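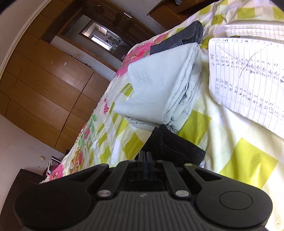

Okay, budget thread. We have to decide by August how many hand-held grippers to buy for the home chores project, and I've been living in a spreadsheet. Putting my notes here in case anyone else is shopping for the same stuff.

Where we are now: four units, all from Kevus, all bought before I was in charge of the money. They work. People fold laundry with them, tidy beds, put things in drawers. We want to get to 10 by fall.

First thing I got wrong: I budgeted for the tool and forgot everything that hangs off it. The Kevus unit is $700. Then add a spare set of fingers, a memory card, a case and a charger, and you're looking at around $120 more per unit before it leaves the office.

Speaking of fingers. Buy extra. Soft cloth is easy on them but people also pick up keys and mugs and shoes, and the tips wear. I'd put two spare sets per unit in the first order and save yourself the shipping later.

Got a quote from Hanton too. Cheaper up front, but the fingers only come as part of a whole new front end, so one worn tip means replacing the lot. I asked twice to be sure I had that right. I did.

Trindwood does rentals! I hadn't even thought about renting. Monthly rate, they handle repairs, you send it back when you're done. For a short project I'd do it in a heartbeat. For ours it passes the purchase price well before spring, so no.

Weight matters more than I gave it credit for. I borrowed one for an evening and did a pile of clothes on the bed, and my wrist was complaining by the end. Whatever you buy, have the people who'll use it hold it for a full session first — ten minutes at a desk tells you nothing.

Also budget for homes, meaning paying people for the use of their actual bedrooms and kitchens. We're planning on 40 homes and that line is now bigger than the hardware line. My first draft had it at zero, which, yikes.

Storage is the other sneaky one. Video piles up fast. We went with Won for drives after comparing a few, mostly on warranty. Get the second copy into the budget from day one or you'll be begging for it later.

So the current plan: six more from Kevus, two spare finger sets each, one extra charger for every pair of units, and a bit held back for breakage. If you've gotten a bulk discount out of them on an order this small, please tell me how. I'm sending the request in after lunch.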